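Stemura two-arm kitchen kit: a review after a month of buns

We have a small test kitchen in Daltville and make steamed buns for three cafés. In May we took the Stemura kit on trial, mostly to see if it could do the dull end of the job, lifting finished buns out of the steamer and putting them on a plate. My colleague Pascual Cabral did most of the running and I kept the notes.

The kit is two arms with a fingered hand on each, the control box, and the software, which you run from your own computer. There is no table in the price. Ours is a plain white one and it has been steady enough. Allow a full morning for fitting. The printed guide is short and skips the cabling completely, so we rang support twice. Patricio Toledo at Stemura was patient and knew the product well.

Teaching a task means moving the arms through it by hand and saving each run. Stemura suggests 10 runs for a simple pick and place. We needed 120 before we were happy with the buns, mainly down to the shape. A bun with a pinched top gives the fingers very little to hold, and if they close too hard the dough tears.

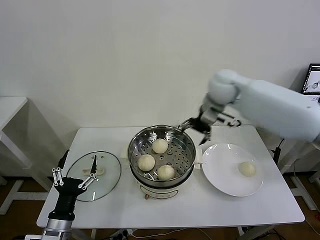 3 min read

With one bun on the plate and three still in the basket, the right hand has to come in over the metal rim each time. It is careful about this and slow. A person with tongs would be done in a few seconds. The kit takes its time over every bun, and you can't hurry it without going back and saving new runs.

The left hand has the glass lid to deal with. It copes well with a lid that has a proper handle on top. We tried an old pan lid with a small round knob and gave up on it.

What I liked: the grip settings are clear, the stop button works at once, and a saved task loads the next day without fuss. Wenceslao Quiroga, who bakes for us, had never used anything like it and was running the bun task by himself on his second afternoon.

What I didn't like: the fingers are fiddly to wipe down, the fan in the control box is loud, and the monthly charge of 515 covers only 2 saved tasks. More cost extra – I think that is mean at this price.

For a teaching kitchen or a lab I would say yes. For a working café, wait for a faster version. We have kept ours on for another month to try it with dumplings, which are smaller and a good deal more slippery.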